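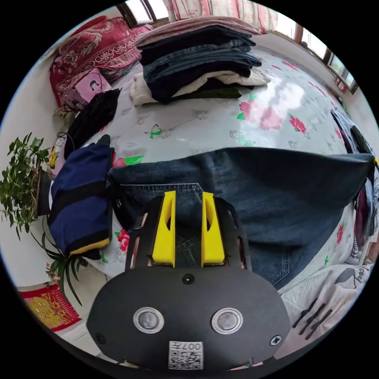

Irja Jääskeläinen wrote in to ask whether a fabric shaver is safe on denim at all, and whether the Nirkudo I keep going on about would chew a hole in the knees of her favorite pair. Fair question, and I've been meaning to write this thing up properly since August, so let's do it.

Short version: yes, if you use the tall guard and keep moving. I've had mine for 5 months now and I love it more than I ever expected to love something that eats fuzz!

What it is

The Nirkudo is a rechargeable fabric shaver about the size of a computer mouse, with a round metal head, two speeds and two snap-on guards (short and tall). I paid 690 for it at Vainio, the housewares shop in Clusville, where it sits right next to the Hoteck, which was 700. I'd had a Hoteck before, a good sturdy thing, but it ran on a cord and the cord was always just too short for where I wanted to sit.

How it does on different fabrics

Wool sweaters are where it shines. I did an old gray cardigan that was pilled solid under both arms and it came up so nicely that I went looking for more things to shave (the couch cushions, a hat, one very patient blanket). Low speed, short guard, little circles.

Fleece is good too, though the bin fills up fast and you have to stop and empty it. Acrylic is hit or miss. Some of the pills just get pushed around. 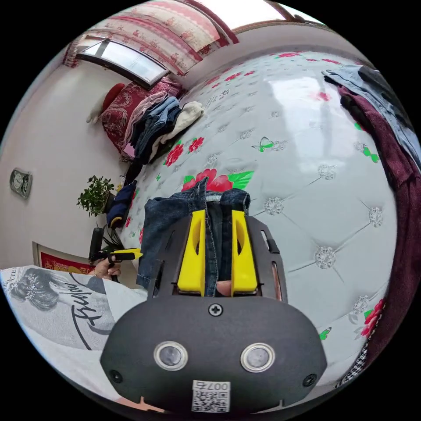
Blue jeans, folded.

Now denim. Most jeans don't pill the way knits do, but the stretchy kinds do get that fine fuzz on the inner thigh and around the pockets. Tall guard, low speed, long strokes in one direction. Lay the leg flat and smooth it with your free hand first, because a fold in the fabric is what gets nicked. Stay well clear of the topstitching and the belt loops. I skimmed a seam once while I was watching TV and ended up with a fluffy bit of thread about as long as a fingernail. Entirely my fault.

And Irja, for knees: if the fabric is already thin enough to see light through, skip it. Every pass takes a little off.

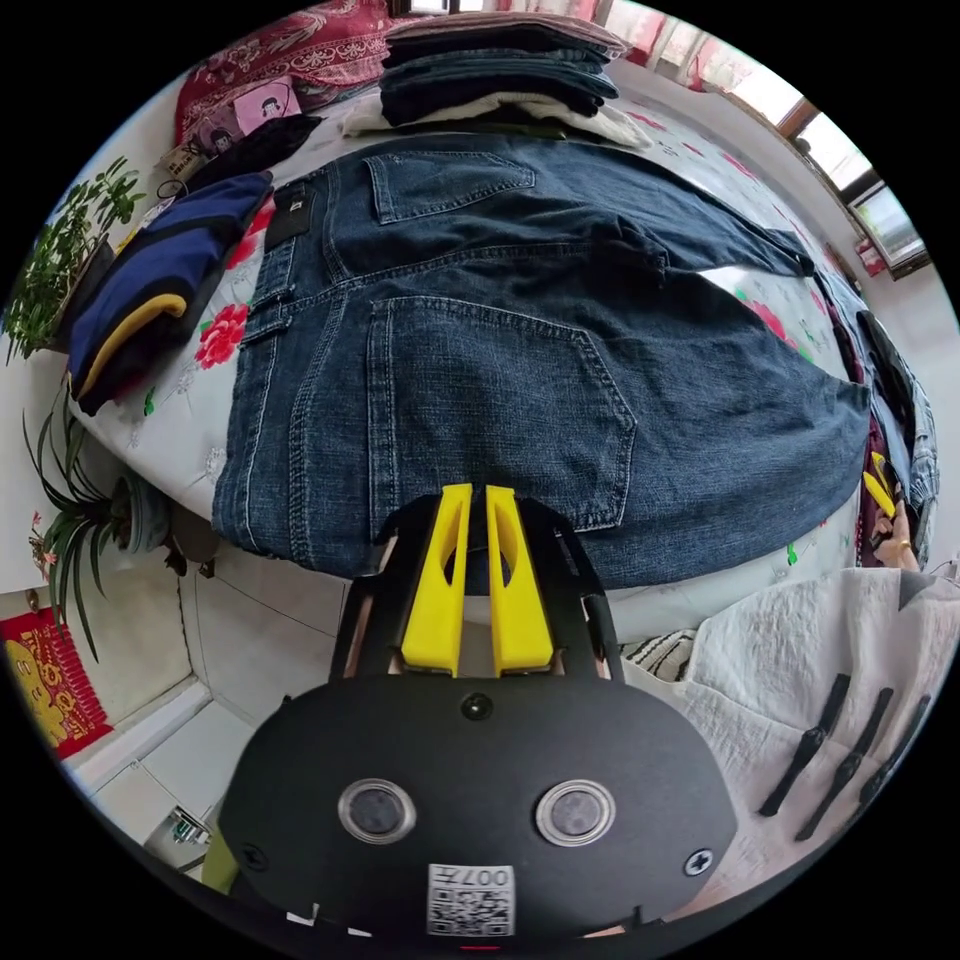

Back pockets are fiddly for the same reason, with all those layers and edges close together. I go up the middle of the pocket and leave the borders alone. You can get closer with the short guard, but I wouldn't.

Things I'd change

The bin lid is stiff. Ville Keskinen has the same model and opens his with a butter knife, which tells you something. The charging light is also far too bright for a bedroom, so mine charges in the hall. And it only comes with one spare blade.

Battery life is great, though. I get through a big pile of sweaters and still have plenty left for the couch.

Would I buy it again? In a heartbeat, and I've already picked up a second one for my sister. If anyone has found a good source for spare blades, please leave a note below, I'm down to my last one.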